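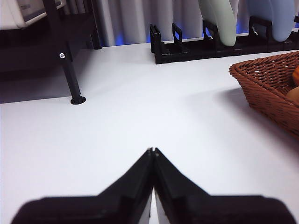

Forums > Workplace > Kitchen Automation

dresach_ops
We run two-finger arms on table clearing at the Fulmont site, 3 since September. Logged picks last month: 2,194. Staff hours are unchanged. What changed is the work – less carrying, more resetting.

ong_line2
Same at Ostholm. Resetting should be its own job code. Right now it gets billed as dishwashing.

tallyho
Disagree. It takes 6 minutes a shift. A job code for that is paperwork.

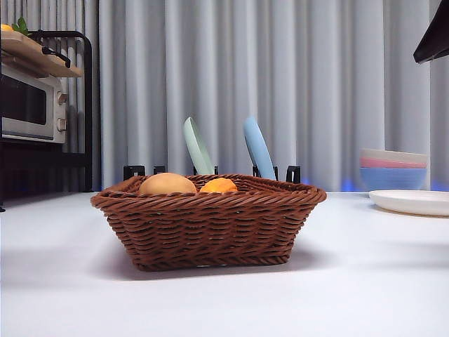

Photo: dresach_ops / Fulmont site

dresach_ops
Basket, rack and bowls at one station. Plates go upright in the rack, bowls nested. People used to put things wherever they fit. Now there is a layout and they get written up for ignoring it.

ong_line2
Which is my point. New duty, same pay grade.

tallyho
They had a layout before. It just wasn't enforced.

ong_line2
Then enforcement is the new duty. Who resets on Thursday nights?

dresach_ops
Closing shift. Not in their job description yet.

14 comments | 3 shares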